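Clearing the Bench: Stistbridge Takes Stock of Its Small Hardware

Each February, the Stistbridge Community Workshop closes its lending counter and turns its attention to the cupboards behind it. The work is plain: every pouch, bag and tray is brought to a table, emptied, checked against the register and put back under a label that a member can read. This year the register ran to 900 entries, up from 700 at the last review.

The increase reflects a change in what residents borrow. Power tools remain in demand, but the steady growth has been in hand tools and in the small fittings that go with them. Members of the workshop's Protano Road branch now sign out more saws, files and clamps than drills. Staff attribute this to the repair classes held there in the evenings, which favor tools that can be used in an apartment without disturbing the neighbors.

Small goods present a particular difficulty. A hacksaw is easily found on a shelf and easily missed when absent. A roll of tape or a packet of washers is neither. Under the previous arrangement such articles were kept in mixed drawers, and members often bought replacements for things the workshop already owned. The present policy, adopted after a trial at the Bodis Street branch, calls for clear containers wherever the size of the article allows. Opaque boxes are being retired as they wear out.
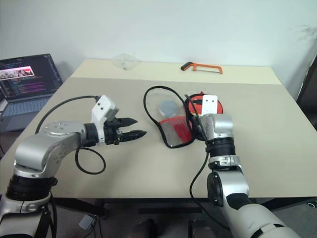
Agustina Arancibia disagrees with part of the policy. Clear pouches, she argued in a letter to the workshop's bulletin, encourage people to look without opening, and what lies at the bottom is forgotten just as surely as it was in the drawers. She would prefer shallow trays, with one kind of article in each and the name written on the front. She also asked that saws be stored with the blade slackened and a spare kept beside it.

The workshop has accepted the second proposal and is considering the first. Trays take up more room than pouches, and the Ojeda Hall branch, the smallest of the three, has shelving for 40 at most. A limited purchase has been approved for the main building, where 80 trays will be installed along the north wall.

Members returning tools are asked to observe the following in the meantime. Pouches should be closed before they are handed in. Empty bags should be returned along with the contents, so that they can be used again. Saw blades that are bent or missing teeth should be reported at the counter and left in the frame.

The lending counter reopens on 14th March. Articles borrowed before the closure may be kept until then without charge, and renewals will be entered by staff on the first morning.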